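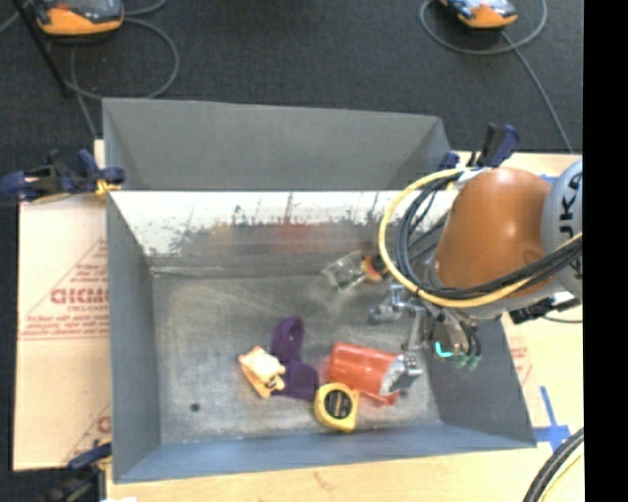
3.2 What people do with the shared bin

Figure 2. A gray sheet-metal bin with an open top, the general type discussed in this section.

I went into this part of the study thinking people would sort their scrap if we just gave them a big enough bin. Well, no! Of the 20 workshops I visited, 13 had one open bin for everything, and folks were pretty happy with it. Kumudini Ranasinghe and I spent most of November asking why – and the answers were mostly about walking. If the second bin is across the room, it may as well be in another town. Four shops had tried color labels (Table 4), and I'll get to those in 3.3, where Farzana Munshi's interviews tell a messier story than my notes do.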